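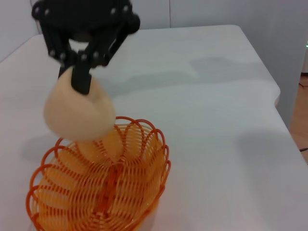

Sorting the toy cupboard

Empty one shelf at a time and wipe it with warm water and a little dish soap. Leave the door open for 60 minutes before anything goes back.

Six tubs are plenty for most families. Label the short side, as that's the side you'll see.

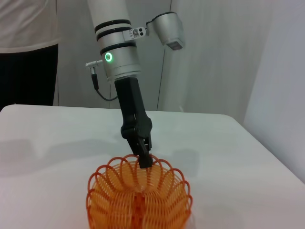
Small pieces belong in zip bags inside the tub, with the colour of the set written on the bag. Coiled plastic toys, like the orange one on the white table, get a shallow tray of their own so they don't tangle. Soft toys go on the top shelf.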